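Moving a group off one platform and onto another

The group had 2,555 members in May, when I started taking it over from Bienvenido Panganiban. Most of them had joined through a link in an old page post and never wrote anything. I wanted to know how many would follow if the posts moved to Sundico, where the feed is sorted by date and the owner can export the member list.

The first step was a pinned post with the new address. I left it up and changed nothing else. After that I set the old group to approve all posts by hand and put the weekly thread on the new site only. The old group has a mute setting that hides pinned posts from anyone who has turned off notifications, so the pinned post reached fewer people than the number next to it suggests.

Direct messages worked better. The limit is 40 a day before the account gets flagged, and Wumbei, the scheduling tool I use, does not know about the limit. It will queue the whole list and fail without an error. I set the cap by hand under Accounts – Sending – Daily.

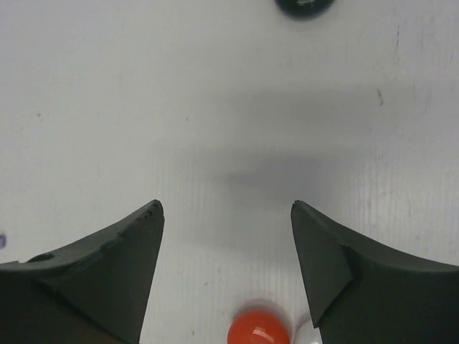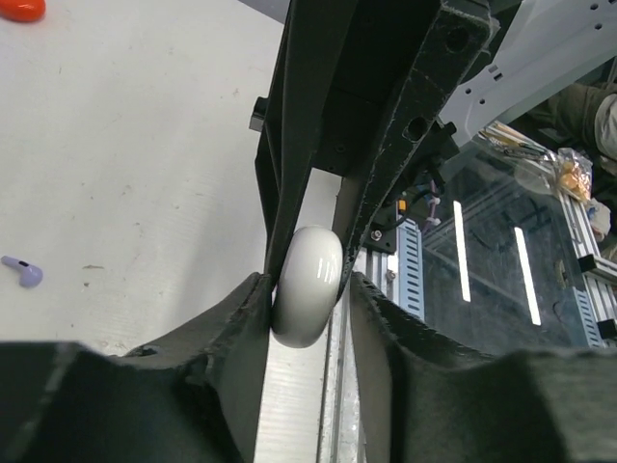
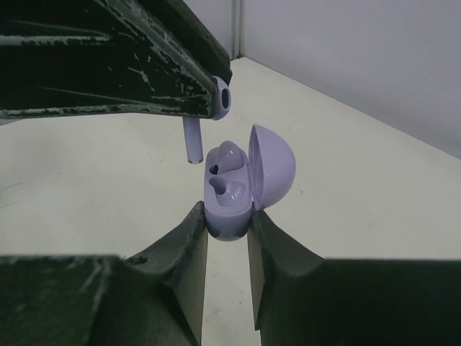
Gripper fingers, all three; the lavender earbud and its open case are in the last one.

As of September 2022 the new group has 1,891 members. I removed 97 duplicate accounts first, mostly people who signed up once by email and once through Jedell. The import does not merge these. Sort by display name, keep the account with posts on it and delete the other.

Two things are still open. Old links to single posts land on the sign-in page, and event reminders go out in the server's time zone. Grernard handles both with a plugin, but I have not tested it on a group this size.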